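About Sturneslow

Sturneslow is a small publication about spaceflight history and the things people sell, trade and claim about it. We cover flown hardware, mission paperwork, patches, autographs, museum loans and the auctions where most of it changes hands. We have been at it long enough to have read the phrase "flown to the Moon" in 29 catalogs in a single year and to have believed it in fewer.

We started as a mailing list for collectors who were tired of being told that a certificate settles everything. A certificate is a piece of paper. Somebody typed it, and it is fair to ask who, when, and what they had in front of them at the time. Many sellers answer that question gladly. Some get offended, and we have learned to write that down too.

What we publish

News first. When an item turns up that was supposed to be in a museum, or a museum shows an item that was supposed to have burned up, we try to find the paper trail and print what we can of it. When we can't find one, we say so and leave the story open. Readers sometimes complain that our articles end without an answer. So do most of the files we work from.

After that come auction previews, which we write without using the house's own adjectives. "Historic," "iconic" and "museum quality" have no agreed meaning, and we don't print them unless we're quoting someone. We list what is offered, what it was called the last time it sold, and where the two descriptions differ. They differ more often than you would like.

We also keep the Drulla index, our running record of serial numbers and part numbers that have appeared in sales. It is incomplete and always will be. A number in the index means we saw it on an item or in a catalog, and that is all it means. Please don't cite it as proof that your glove, switch or checklist went anywhere.

What we don't do

We don't authenticate. People write to us every week with a photo of a patch and ask if it's real. Real what? Real cloth, surely. Whether it was carried in a crew member's kit is a separate matter, and it can't be judged from a phone picture taken on a bedspread.

We don't buy or sell, and we don't take a cut from anyone who does. Writers who collect may not cover any mission they hold items from. This has cost us two good articles that we know of, and we would make the same call again.

We don't run anniversary pieces made up of old press releases. There are 100 other places to find those.

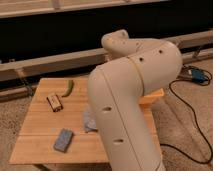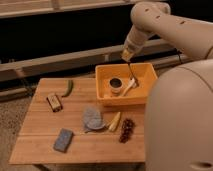 How we check things

Every claim about where an object has been needs two sources that don't depend on each other. This sounds easy until you try it. A great deal of spaceflight lore goes back to one newspaper story, repeated in one book, repeated by everyone else. We call this the Cattaneo problem in the office, after a supposed cabin hatch tool that three dealers vouched for, all of whom had gotten their information from the same handwritten note. The Cattaneo note may even be right. We still can't say.

Memories get the same treatment. People who worked on the programs have been generous with us, and we value what they remember, but a story told at dinners for decades picks up parts along the way. If a logbook and a recollection disagree, we print both and tell you which one was written down at the time.

Corrections go at the top of the article, with the old wording left in place so you can see what we got wrong. A correction hidden at the bottom in small type is there for the publisher's comfort.

Who pays for this

Readers do, mostly. We also sell a yearly printed index and license our sales tables to Numov, which makes inventory software for private collections and small museums. Numov sees the tables when everybody else does. It has no say in what we cover, and we have reported on errors in its catalog data before. You shouldn't take our word for that either — the articles are in the archive under "Databases."

We turn down advertising from auction houses. A few have offered to sponsor "independent" provenance features, and we have yet to hear a good account of how that would work.

Getting in touch

Send tips, documents and complaints through the contact form. Scans are better than summaries. If you have a story about an item, tell us where you heard it and from whom, even if that part is embarrassing. Mail is read on Friday, and letters that begin with "everyone knows" tend to take us a little longer.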